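About Tindlow

Tindlow is a small school of bookkeeping, letter writing and general office sense, run from the upper floor of the old Clanunard Co-operative building. We teach adults how to keep the records of a small business, a sporting club or a household that has got away from them. There's no uniform and no school song, although one was submitted.

The school was started by Noura Jaber and Hala Sfeir, who had spent most of their working lives at the same freight company and had grown tired of explaining the difference between an invoice and a receipt to people who owned trucks. Their first class was held on a Friday evening in Hala's garage. Four people came, one of them believing it was a wine tasting. He stayed for the full term and now does the books for his brother's nursery.

The name comes from a paddock. Noura's family had a block out past Kusurmont called Tindlow, on which nothing was ever grown successfully, and she felt it would keep expectations at a sensible level.

What we teach

Our main course is Plain Books, ten evenings long and capped at 50 students a year. It covers ledgers, petty cash, reconciling a bank statement, chasing money politely, and chasing money a second time. Students bring their own paperwork. We've had it arrive in biscuit tins, in a pillowcase, and once in the boot of a Commodore that had to be double-parked while we carried it up.

Letters That Get Answered is Hala's course. It's four evenings on how to write to a council, a landlord, a supplier or a relative who has borrowed the trailer. Hala's rule is that the thing you want goes in the first sentence. Her red pen is well known in the district and some former students still flinch in stationery shops.

Karim Sayegh takes the Saturday morning spreadsheet class. He'd like it known that he doesn't fix printers. Dima Daher teaches payroll, a subject on which she holds opinions, and she also looks after enrolments, so it's wise to be on good terms with her from the beginning.

We hand out a certificate at the end of Plain Books. It is printed on good card and has no legal standing whatsoever. 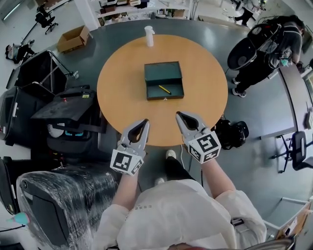
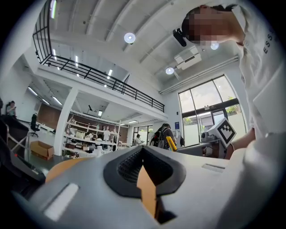

Fees and the matter of biscuits

Plain Books costs $457 for the ten evenings. People ask about the seven dollars. When the fee was set at $450 we were asked every term whether tea and biscuits were included, so now they are, and the seven dollars is the biscuits. Letters That Get Answered is $250 and the Saturday class is $150, biscuits not included, though Karim has been known to weaken.

If the fee is a problem, talk to Dima. We keep a couple of places each term for people who can't manage it, and you won't be asked to write an essay about your circumstances. Hala would only correct it.

How we go about things

Classes are small and they start at 6.30 pm. The door downstairs sticks, so pull it towards you and then push. Phones can stay on if you've got kids or livestock.

We don't sell software and we don't take commissions from anyone who does. Students often ask which accounting program is best, and the answer is the one you'll open more than once a year. For a good many sole traders that's still a ruled book and a biro, and we're happy to teach it that way.

We don't give tax advice either. For that we send people down the street to Mirjam Hubmann, who did Plain Books before she qualified and has forgiven us for most of it.

There is a lending shelf on the landing with old texts on double entry, a very good dictionary, and a complete run of the Clanunard show society's annual reports. The reports are borrowed more than you would think, mainly by people checking who won the fruitcake.

The next round of classes begins in August. Enrolments are taken by phone or at the counter on weekday mornings. Ring twice if it goes to the machine, as Dima may be up the ladder getting the folders down.

Comments

Gaz from Kusurmont
Did the course last winter. Can now tell you exactly how much money I'm losing. Recommended.

P. Khamphan
Is the car park behind the Co-op still free after six? The sign's been turned round.

Dima D.
Yes, still free. Ignore the sign.

Lorraine
I put the fruitcake recipe back in the 250-page dictionary by mistake, sorry. Somewhere around M.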